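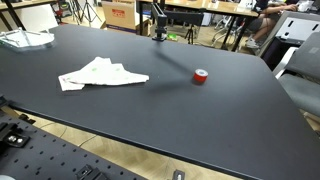
Black tabletop, matte, Rastex brand. Had it since March, quick notes before I forget.

Short version: good top, shows every speck of dust. If that bugs you get the gray.

I paid 72 for the top on its own, no legs, from Hinojosa. They had it in two finishes and I went with matte as the glossy one at Maricruz Palacios's place is all fingerprints. Delivery was slow. Box had a crushed corner, top was fine.

Surface: smooth, no texture you can feel. Scuffs easy though. Mine has faint ones already and I'm not rough with it. They don't wipe off, I tried. You only notice them when the light is low and comes in from the side. Dust is the real pain. One pass with a dry paper towel and it looks great, ten minutes later, specks again. Slightly damp works better, then dry. Don't use the spray stuff, left me a cloudy patch that took two days of rubbing to get rid of.

Clamps: this is why I wanted it. The back edge takes a clamp bracket with a post and a bar on it and I've had no cracking at the rim so far. Tighten by hand, check it again next day. The Semex top I had before (529 with the frame, ouch) dented the first week.

Glare: hardly any. Shadows do show up on it, so if you've got a post at the back think about were your lamp goes.

Tape peels off clean, even stuff I left on overnight. Masking tape too.

Edge is a bit sharp on the forearms after a long afternoon. Wish they'd rounded it. Also it's heavy, get a second person for the stairs.

Size was right to the listing, 70 deep in cm, I measured. Screws that came with it are too short for Skestatow legs so buy your own.

Four stars. Would be five if it didnt scuff.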